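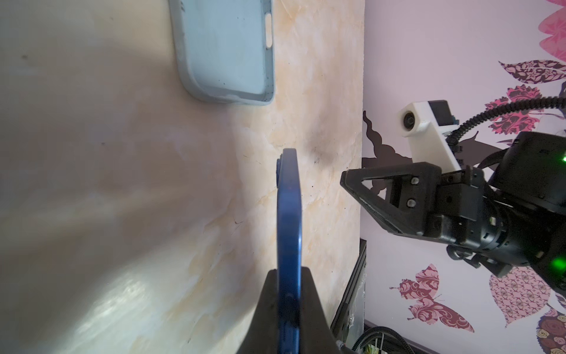 Dark blue case on edge, light blue silicone one lying flat.

My project is about old phones and why people in Ondthorpe hang on to them forever. I started in July with a paper survey, and I got 50 of them back (my mom's friends really came through!). Most people had a drawer. You know the drawer - dead chargers, a cracked phone, cases that fit nothing they own anymore.
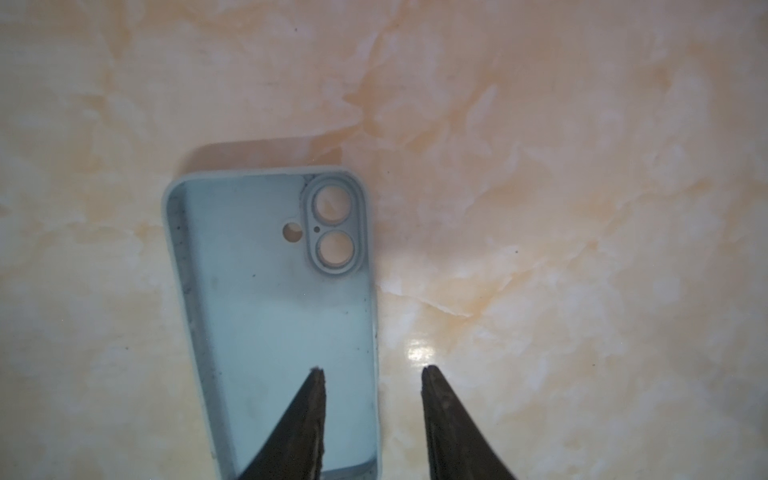

Can a silicone case go in the regular recycling bin?
Most town programs don't take silicone, so check with a drop-off place first or pass the case on to someone who can use it.

The nearest drop-off is in Clerkerby, 4 miles out, and the bus there runs twice a day, so I kind of get the drawer thing now. I also read up on the Latuheru repair club, which fixes screens for the price of the part. I'd love one here.
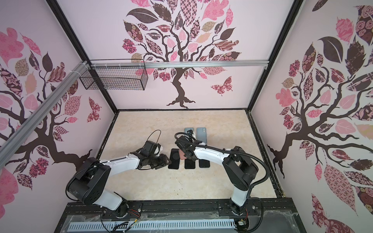
Five smartphones in two rows on a marble-patterned tabletop.

Next term I want to ask people about passwords and photos, because that's what they kept writing in the margins.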